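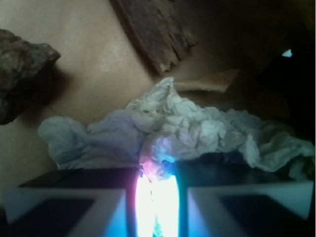 Can a machine tidy up yet? (thread moved from General Moaning)

gritbin
Posted October 2020

My sister-in-law is convinced that by the time her youngest leaves school no human being will pick anything up off a floor again. I said I'd settle for one that could pick up a used tissue and tell it apart from the thing lying next to it. She said surely that was done years ago. Was it? I work in a joinery shop, where the most advanced machine we own is a bandsaw with opinions, so I'm asking people who know.

Ground rules: I don't mean hoovers. A hoover doesn't pick up, it eats.

dalia_elsayed
Depends what you mean by pick up. I spent two years at Mimden on the packing side and we had arms that could lift boxes all day and never get a sore back. Give them a box and they were lovely. Give them a carrier bag and they behaved like my grandad with a deckchair.

Tissue is on the bag side of things. It has no shape of its own, so you can't give the arm a model of it and say go and find one of these. You scrunch it differently every time.

Wurkis
Disagree, tissue is easy. It weighs nothing, it's soft, it can't be broken and it doesn't matter what end you grab. Two fingers, come down, close, lift. A fairground claw could manage it if the fairground wanted it to.

The hard things are wine glasses, wet plates and anything with a cat on it.

dalia_elsayed
A fairground claw is a very good example of something that comes up with nothing and takes your money.

You're right that you can grab it anywhere. The trouble is knowing that you have. A tin between the fingers pushes back. A corner of tissue pushes back so little that the arm shuts on it and can't tell it from shutting on air. Then it carries nothing to the bin with great ceremony and opens its hand over it. I have watched this happen and it is hard not to clap.

tallolley
This is why people put cameras in the wrist. It looks after it closes and sees whether there's anything white in the way.

dalia_elsayed
Yes, and then the hand is so near the thing that it's all camera can see. Swings and roundabouts. Lighting's a pain too. Put a bright light down between the fingers and a white tissue turns whatever colour the light is, so your clever rule about looking for white goes out of the window.

gritbin
So teach it pink ones as well?

tallolley
That is more or less the whole industry, yes.

Radwa A.
Can I speak up for the shop floor, please. We do garden and reptile supplies, so bark, stone, branches, that sort of thing, and the bits get everywhere. In August the owner got a firm in to show us an arm that would sort sweepings: rubbish in one tub, stock back in the other. It did 400 goes. The man was very proud of 400.

What it wanted to do was call every bit of bark rubbish. Fair enough, I've had Saturday staff do the same. But it also took a folded paper towel for a pale bit of stone and put that back in stock.

Wurkis
400 goes at what speed though?

Radwa A.
I'd drunk my tea and was washing the cup.

Wurkis
Speed's only money. It'll come down. Nobody complained that the first washing machine was slow, they were too busy not being at the river. You lot would have stood there with a stopwatch.

Radwa A.
The first washing machine did wash things. I'd take slow. It's slow and wrong I can get at home.

mrs_el_khatib
I have read all this with interest, as I have a husband who can't see a tissue on a table at any speed and he has two cameras and a very good light.

Serious question. If it needs 1000 tries to learn one tissue, does it have to start again for a sock?

tallolley
Not from scratch. It gets some of it for free, the coming down and the closing. Socks are friendlier in any case, there's more to get hold of. I'd put a sock at solved on a clear floor, half solved on a messy one, and not solved at all under a bed.

dalia_elsayed
I'd take a notch off each of those. But he's right about the bed.

gritbin
So what do I tell the sister-in-law?

Wurkis
Tell her five years.

dalia_elsayed
Wurkis said five years in the thread about ironing. It's still there, post 1048 if anyone wants it. It's older than my boiler.

Wurkis
I stand by ironing.

Radwa A.
The arm man rang again this morning, by the way. There's a new version that does bark. I asked him about paper towels and he said he'd send me a leaflet.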